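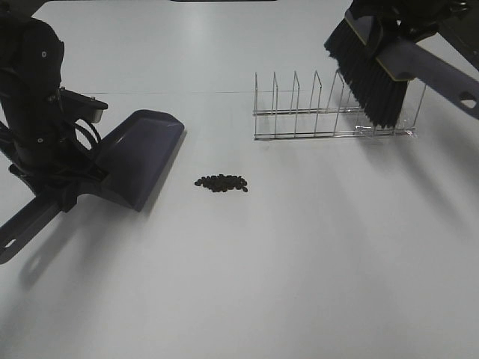
4.2 Does the front lip matter?

Makers of household dustpans like to claim that a thinner lip leaves less behind. The Dufour catalog has said so since 1947, and we have yet to see a test that backs it up. Most published trials use flour or sand, which no lip picks up cleanly. We used small dark pellets, which are easy to see on a white top.

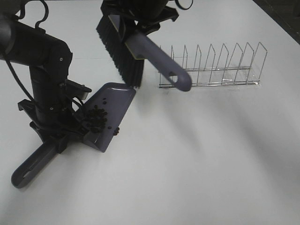 Pickup is usually scored by what ends up in the pan, and we doubt that this is enough. A pellet that has crossed the lip can still roll off when the pan is lifted. In Figure 2 most of the load sits toward the back of the scoop, but one pellet is on the front right edge, close to the corner. The Disurcombe protocol would score it as collected. We would not.

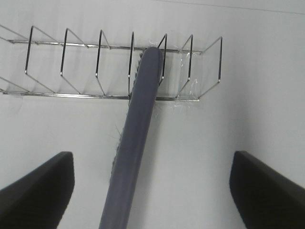 The same protocol asks for a bare surface, a condition few kitchens meet. Lisberg reported 50 sweeps on an empty bench and then gave advice for crowded counters, a step we find hard to accept.

Starting position is another weak point. Small changes in the gap between lip and pile could easily pass for a difference between pans. We set the lip flat on the table just to the left of the pile, with a few beans lying loose at its edges, and a wire dish rack stood farther back on the right. Whether those strays should count toward the pile is left open in every paper we read.

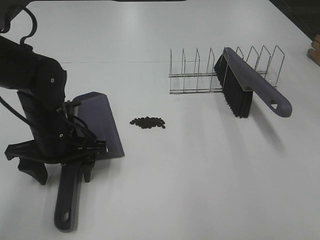

Related items
Bristle stiffness and dry spills: a second look
The Dronuver counter survey, 200 homes

Comments (2)
Why no rubber-lipped pan? That's the one people buy.
Agree on the edge pellet. Mine always end up on the floor.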